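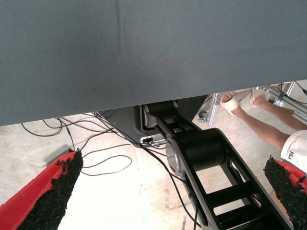 Loose gears, rings and odd parts: your questions

I look after the loose parts at the club, which mostly means gears, and I get the same handful of emails over and over (I love them, keep them coming!). So I finally wrote the answers down. If yours isn't covered, the address is at the bottom.

What kinds of parts do you take?

Spur gears, pinions, flat rings, spacers, collars, that kind of thing. Metal is what we have room for. I'm happy to get a mixed coffee can of stuff from somebody's garage, and some of my favorite finds came in exactly that way. Please leave out anything with oil still sloshing around in it, and please, no springs under tension. We had one of those at the Jerier swap meet and it left a mark on the ceiling.

Do I need to know what machine my gear came from?

Nope. It's great if you do, so stick a note in the bag, but most of what we have arrived without a name. If you only half remember ("it was my uncle's, something with a lathe?") write that down too. Half a clue has saved me a whole evening more than once.

Is it a gear or a pinion?

People get surprisingly heated about this one. A pinion is the smaller gear of a pair, so strictly speaking you can't tell from one part sitting alone on a bench. Around here we say "pinion" pretty loosely for the small chunky ones, where the teeth run back a good way and the whole thing looks more like a stubby cylinder than a disc. Benedikt Wendt objects to this every time and he's right, but the drawer labels are already printed.

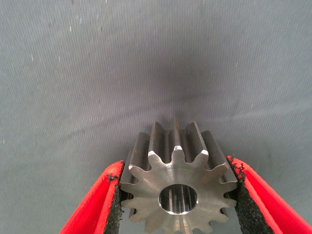

Devudness Model Engineering Club, Loose Parts Section

There's a bit of rust on mine. Is it junk?

Almost certainly not! A little orange-brown on the tip of a tooth, like on the one in this photo, or faint brownish streaks along the flanks, doesn't scare me at all. I start with a dry brass brush, then an oily rag, then I look again. What I worry about is pitting on the flanks where the teeth touch each other. Run a fingernail along there. If it catches on little holes, put the gear in the "display only" bag and we'll find it a nice life as a paperweight.

Should I polish it before I bring it in?

Please don't. I know a shiny gear looks lovely, but a buffing wheel rounds off the edges of the teeth, and on a small gear that's enough to make it noisy. Machining marks on the face are fine. Wipe it, oil it lightly, done.

How do I measure a gear for the card?

Get the outside diameter across the tips, the bore, the thickness, and the number of teeth. Put a dot of marker on the tooth you start from, or you'll go around forever. I've done it, I'm not proud. If the tooth count is odd, calipers across the tips will read a hair small, so write "odd" on the card and I'll work out the real diameter.

For the bore, use the inside jaws and measure in two directions. Give the hole a wipe first. The inside wall is often much smoother than the face, and a bit of grit in there will throw your number off.
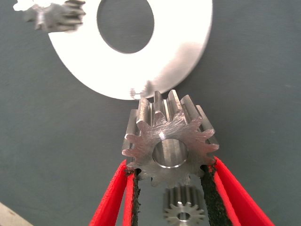 Steel spur gear and a flat metal ring

Do flat rings go in with the gears?

They used to, and I changed my mind in October. Rings slide under everything, and then somebody lifts one out and half the tray comes with it. Now they go flat in the Hubáček drawers (the wide shallow ones by the window), biggest at the bottom, with a sheet of paper between them if the surface is at all nice. Gears go in the deeper boxes, standing on their faces, with the teeth not jammed into the neighbor's teeth.

How many can I bring at once?

Up to 25 parts per person per visit. That's as many as I can card properly in a sitting without starting to write sevens that look like ones. Got more than that? Email first and we'll split it up.

When can I drop things off?

Saturday from 10 a.m., side door. Knock loudly, the compressor might be on. If I'm not there, Kvido Vlček can take your bag, but don't ask him to identify anything or you'll both still be there at supper.

Can I borrow a gear to see if it fits?

Sure. You get it for 10 days and you sign the sheet. If it fits, it's yours and you bring something else in trade whenever you get around to it. If it doesn't fit, wipe it down and bring it back with its card. The card matters more to me than the gear, to be frank! A gear with no card goes back to the start of the line and I have to measure it all over again.

Can you match a gear that's missing teeth?

Often, yes. Count what's left, count the gaps, and bring me the gear it runs against if you can get it off the shaft. The mating gear tells me the pitch, and that's most of the battle.

What's the Stukero box?

It's the gray box on the top shelf for everything I can't figure out. Have a dig through it any time. If you recognize something, write it on a slip and drop it in with the part, even if you're only guessing. I go through the slips when it's raining.

Contact: Loose Parts Section, Devudness Model Engineering Club | © Devudness Model Engineering Club | Back to top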